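Packing and Kitting Assistant, Canvas Goods (part-time)

Zakholm, Brukby site
Ref. 1594

Zakholm sells plain canvas bags, pouches and wraps to stationery shops, craft stores and small hotels. We are looking for two people to join the packing room at our Brukby site from February. The work is on the pouch line, where zipper pouches are checked, filled and boxed to order.

The job is mostly handwork at a table. You don't need experience in a warehouse or a factory. You do need to be comfortable doing careful, repetitive work for several hours and keeping the same standard at the end of a shift as at the start.

About the work

Most of our orders are for filled pouches. A shop sends us a list of what goes inside - pens, a sewing set, soap and a comb for a hotel room - and we put the sets together and pack them. Some customers order the pouches empty and want them flat in the box. Others want them standing, zipped and filled out with tissue so they keep their shape on a shelf.

The pouch you will handle most is the Lavimen, in unbleached canvas with a zipper along the top and a flat bottom. It is soft and creases easily at the lower corners. It goes on the table standing up, front panel toward you, with the zipper open and both edges spread so you can see the lining before anything goes in.
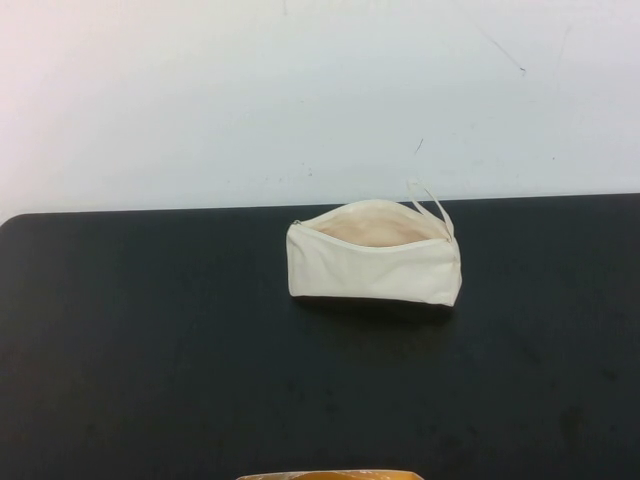
What you will do

Take pouches from the delivery cartons and check the canvas for stains, pulled threads and uneven seams.

Run each zipper both ways and set aside any that catch.

Look inside for loose thread and lint. The lining shows every bit of it.

Fill pouches from the order sheet, heavy items at the bottom, anything with a point or a cap facing the same way.

Close, tag and box the finished pouches. A standard carton holds 88 if they are packed flat.

Write down rejects on the sheet at your table, with the reason. We send these figures back to the sewing shop, so "bad" is not enough. "Zipper stuck at left end" is what we want.

Keep your table clear and wipe it down when you change orders. The tables are black, and pale lint is easy to spot on them, but it also gets onto the next batch if it is left.

From time to time you will also help with the Ismail, a larger wash bag, when a hotel order is due. That work is done standing.

Hours and pay

The positions are for 9 months, with a chance of a longer contract if orders hold up. Shifts start at 8:30 a.m. and end at 1:30 p.m., with a paid break. We do not run evening shifts. Pay is by the hour, never by the piece, and the rate is set out in the information sheet we send to everyone who applies. Training is paid at the same rate.

Who we are looking for

You should have good close-up eyesight, with or without glasses, and hands that can manage small zippers and swing tags. You should be able to read an order sheet in English and ask when something on it does not make sense. Cartons of canvas are heavier than they look - you will need to lift one to table height, or tell us in advance so that we can arrange for it to be done.

Experience with sewing, fabric or shop displays is useful. It is not required.

The packing tables

The tables have a matte black top and stand against a plain white wall. You can sit or stand for pouch work. Stools are available in two heights. Please wear closed shoes and tie back long hair. Hand cream is fine at break time, but wash it off before you go back to the canvas, as grease marks do not come out.
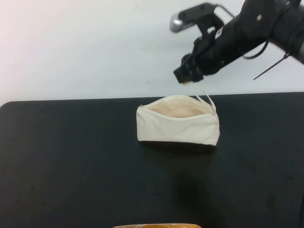 Table and back wall, Brukby.

How to apply

Send a short letter or email to the Brukby office with the reference number at the top. Tell us what kind of work you have done before, paid or unpaid, and when you could start. A resume is welcome but we will read your application without one. Please don't send certificates at this stage.

If we would like to meet you, we will ask you to come in for an hour. Part of that hour is a short trial at a table: you will be given a small stack of pouches and an order sheet, and asked to check, fill and box them at your own speed. We look at how the pouches come out. The trial is paid.

Everyone who applies will get an answer. Applications close at noon on the last working day of the month before the start date. Parking is behind the building, and the side door is the one to use.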